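**Left gripper reads closed when it isn't – arm shut hard on a plum**

**tarn_lowe** – 19/10/2018

Posting this in the faults section because it ended with the arm doing something it shouldn't have, and I want to know if others have had it.

We collect with a pair of hand-held grippers, one per hand, and the recordings go over to the Bulgate site, where Heike Meinecke's group runs them on the bench arms. The current job is fruit and veg in a bedroom: pick something up off the bed, put it somewhere else, go back for the next. Plastic sheet over the duvet, oranges and small red fruit and a plum on top, carrot and greens on dishes further back.

On Wednesday they ran a batch on the left arm. The jaw was supposed to come down either side of the plum with a gap to spare and then close gently. It came down with the jaws already too narrow, landed on top of the plum, pushed, and then closed the rest of the way at full force. The plum went everywhere, one finger linkage cracked, and the arm carried on into the bench until Heike hit the stop. She was wiping the bench edge when it started. Her hand was more than 5 cm away, but that isn't a distance anyone there is happy with.

I went back through our recordings. In the bad ones the left gripper's opening value is too small all the way through, by the same amount. With the jaws wide open it logs them as partly closed. The right one is fine.

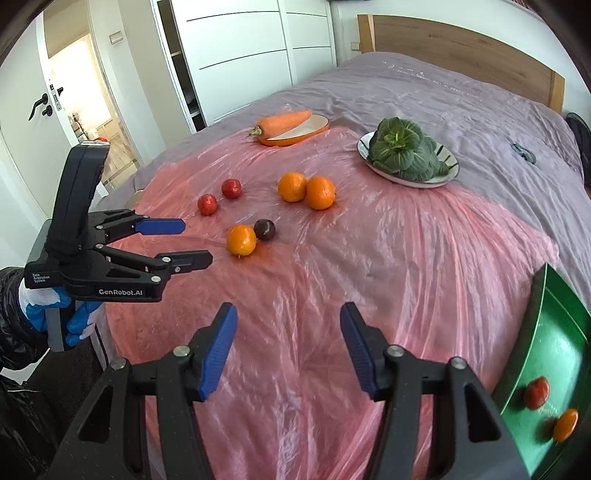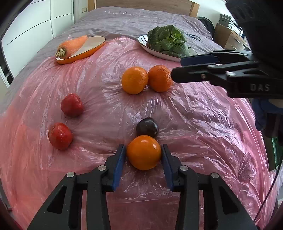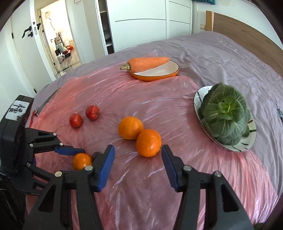
The offset seems to come in when the gripper is switched on with the trigger slightly squeezed. It takes that as fully open and counts from there. I can make it happen on purpose, although not every time. What I can't work out is why it also turned up in a session where I'm fairly sure nobody touched the trigger at start-up.

Questions, then. Has anyone else had a shifted zero on one side only? And does anyone check for it before the data leaves the building?

---

**pennyroyal**

Seen it. Ours was a loose pivot screw on the jaw. The finger sat a touch inwards when it should have been resting against the open stop, so the zero was wrong even with the trigger left alone. Put a screwdriver on all the pivots before you blame the start-up.

---

**dunlin44**

I don't think the gripper is your main problem. A wrong number in a log file should not be able to break a linkage. What was the force limit on the arm?

---

**tarn_lowe**

@pennyroyal will check the screws tonight.

@dunlin44 it was set, but set high. They had raised it in January for a lifting job and it was never put back.

---

**dunlin44**

Then that's your incident. The offset is a nuisance. The force limit and somebody wiping the bench with the arm live are what I'd write up.

---

**kragh_bench**

Disagree with that. Both go in the report. If bad widths can get through, they'll turn up again on a day when the limit does need to be high. At Kragh we reject any recording that doesn't start with the jaws fully open, then fully closed, then fully open again. If the two open readings are more than a hair apart, or the closed one isn't near zero, it goes in the bin. The check is done when the file is copied over, so it doesn't depend on the person collecting.

---

**pennyroyal**

That check wouldn't catch a loose screw that moves halfway through a session.

---

**kragh_bench**

Do it at the end as well.

---

**oswin_f**

Slightly off to one side, but do your sessions always use a soft surface? We had a lot of trouble on a mattress. You press the fingers down, everything sinks, and the recorded height ends up lower than the hard bench at the other end. The arm then pushes into the bench trying to get there. You say yours "carried on into the bench". I'd look at the height as well as the width.

---

**tarn_lowe**

That's a fair point and I hadn't looked. Fruit on a duvet does sink when you lean on it. The bench at their end is bare.

---

**dunlin44**

So now there are three faults. Still the same two fixes: limit down, people out of reach.

---

**tarn_lowe**

Update. Went over the left gripper on the table. Two of the pivot screws were loose, one by a good half turn. Tightened them and the open reading is steady as long as I keep off the trigger when switching on. If I squeeze it during start-up I still get the offset, so pennyroyal and I are both right, for what that's worth.

I've also compared the heights. On the picks where the fingers touched the sheet, oswin_f's guess holds up: the lowest point is 2 cm under where the sheet lies when nobody is pressing on it. That would put the arm well into the bench.

For now:

- open, close, open at both ends of each recording
- screws checked before the first session of the day
- left-hand recordings from this batch held back until they've been gone through
- Bulgate have put the force limit back down, and the arm is powered off for cleaning

Ralletville had the same batch and I've asked them not to run it.

---

**kragh_bench**

Did Ralletville reply? We sent them something similar once and it sat unread.

---

**tarn_lowe**

Yes, rang them. They hadn't started on it.

---

**oswin_f**

Put a thin board under the plastic next time. It looks less like a bed but the heights come out usable.

---

**pennyroyal**

I wouldn't. If the job is picking things up off a bed then you want it to give. Better to give the arm something soft at the other end. Flesell sell a foam mat that does for this, or use an old duvet.

---

**tarn_lowe**

Heike says she'll try a duvet on the bench first. I'll post the widths from the held-back recordings when I've been through them.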